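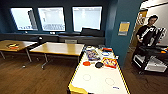

Notes on hand-guided demos, 18th February. We log joint angles at a fixed rate and drop any run where the operator pauses too long. Of 1,074 runs so far, roughly a third went that way. Grasping small parts is the slow bit – the wrist view loses the target on the last stretch of the approach.

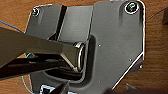 Tane Nepia thinks the pauses should stay in, as a policy trained without them never learns to wait. I'll train both ways at 4,000 runs and compare.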